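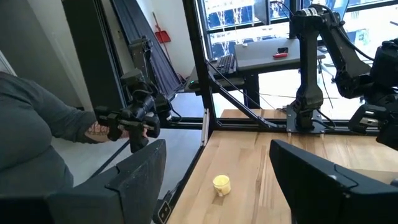 I have been buying molded plastic parts for 11 years and I still can't read a quote without lying down first. The one from Skakley came in July, four pages, for a housing about the size of a bar of soap. Page one was the price per part, which was lovely. Page two was the tool, which cost more than my car. Black plastic, naturally. Everybody wants black, from the grip on a handheld controller to the little knobs on it, and black forgives a lot of sins at the gate mark. I wanted pale gray. Pale gray forgives nothing.

Gunvor Berge, who has run presses since before I could drive, looked at my drawing and asked where the draft was. I said what draft. She put the drawing down very gently.

So we added two degrees to every wall and lost the logo, which was sitting right where the ejector pins wanted to be. Then we argued over the minimum order. They wanted 1623 pieces, a number so specific that I assumed it was a typo (no, that's how far one batch of resin goes). I wanted 300. We settled on 1623.

First shots arrived last week. There's a sink mark over the thickest rib, shaped a bit like Norway. Gunvor says to core out the rib. My boss says customers will think it's a thumb rest. I've asked for a price on coring out the rib, and it's two pages so far.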